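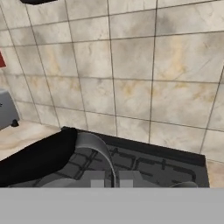 Carkus extends tile recycling scheme

05/06/2024

The Carkus district council has extended its tile recycling scheme to households in Protisden. Residents may now bring unwanted wall and floor tiles to the Ivosel depot free of charge, up to a limit of 200 kg per visit.

Tiles should be free of wood, plaster and metal fixings. Full, undamaged boxes will be set aside for reuse — the remainder will be crushed by the contractor, Kołodziej, for use in footpath repairs.

The scheme opened in November with two collection points and now has three. Proof of address is required. Trade waste is not accepted and must be booked in separately, with seven days' notice. Opening hours are displayed at the depot gate and at the council offices.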